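The Joy of a Toy Library

My sister had been on at me to join the toy library for years before I gave in. I'd pictured a cupboard of sticky jigsaws and a rota. Then we moved to a flat with four flights of stairs and no loft, my son turned three, and one evening I stood on a plastic hedgehog in the dark. We joined the next morning.

Diltari Toy Library lives in the old shoe shop at the bottom of our hill, and it costs me 50 pence a toy for a fortnight. You bring things back, you take other things home, and in between your living room has a floor again! My son treats it like a trip abroad. He goes straight to the garages (always the garages), then changes his mind at the desk, then changes it back.

What I hadn't expected was how much he'd play. At home he had crates of stuff and spent his days tipping it out. With two borrowed toys on the rug he settles down, and I get to drink a whole cup of tea while it's still warm.
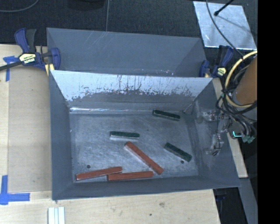

Green and red blocks in a metal bin.

Plain things go out more than you'd think. Yufang Fan has run the desk since October and she tells me the wooden train track is booked for months ahead, while a singing caterpillar that cost a fortune has been out twice. "Parents bring it back early," she said, and I didn't need to ask why. I've met that caterpillar.

There are snags, of course. The first time we returned a toy my son lay down on the pavement and howled, and a man came out of the bakery to see who was hurt. We now wave goodbye to things at the door, and I let him carry the bag in himself, which helps a bit. We also lost a ramp from a marble run behind the radiator and had to own up. The fine was six pounds and I paid it in coins from the car.

If you fancy trying one, ask at your local library or children's centre, as plenty of them are tucked away in church halls and barely advertise. Go on a quiet morning if you can. Take a big bag - bigger than that - and check the pieces against the label before you leave.

We've got a farm out at the moment. It goes back on Wed 4 April, and he has already asked if the cow can stay.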